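Support > Jackets & Outerwear > Zippers and Hardware > Ticket 168

Marach bomber: zipper splits open from the bottom
Opened 25 June 2022
Status: Solved
5 comments

Hi Fitberg support! I bought the Marach bomber from you back in March (the olive one, size medium) and I love it to pieces, but the front zipper has started doing something weird. I zip it all the way up, it looks fine, and then when I sit down the teeth pop open underneath the slider. The slider stays up at my collar and the jacket gapes open at my belly. Very glamorous!

Things I've tried so far: rubbing a candle along the teeth, going up slowly, going up fast, and holding the bottom really tight while I pull. The candle made it smoother but it still splits. No missing teeth that I can find, and the little pin at the bottom goes all the way into the box.

Update 1: Thanks for the quick reply. You asked which zipper it is, and the back of the pull says Hakano. I also checked my old Daly jacket, which has nearly the same zipper, and that one closes perfectly, so I don't think it's me.

Update 2: Okay, I did the pliers thing. Slider all the way down, jacket unzipped, a tiny squeeze on the left side and then the same on the right. I was terrified of cracking it, so I barely pressed. Zipped it up, sat down, and it held for maybe 30 seconds before it popped. Better than before, though! Should I squeeze again or leave it alone?

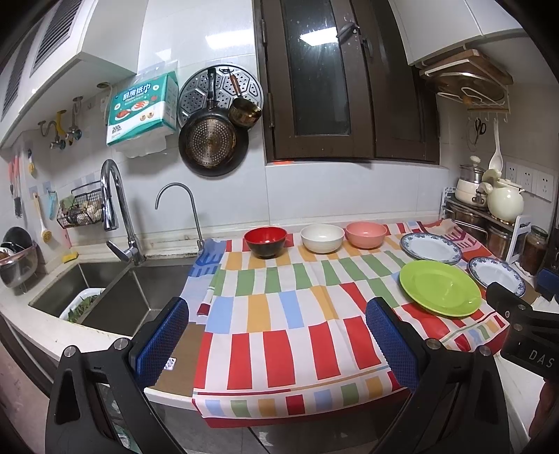
Update 3: Squeezed again, a bit harder this time, and I think we've got it! I wore the jacket for 2 hours, sat, bent over, reached for things on high shelves, and the teeth stayed shut. The color still makes me happy every time I put it on, and if you ever do the Marach in other shades, I'd vote for the salmon pink of the bowl on the right, or that lime green plate if you're feeling brave. I'd wear either one with plain jeans.

One leftover question before you close this. If the slider loosens up again, can I buy just the Hakano slider from you, or does the whole zipper have to be replaced? The tailor near me only does full zippers and wants a lot for it.

Was this helpful? 30 people said yes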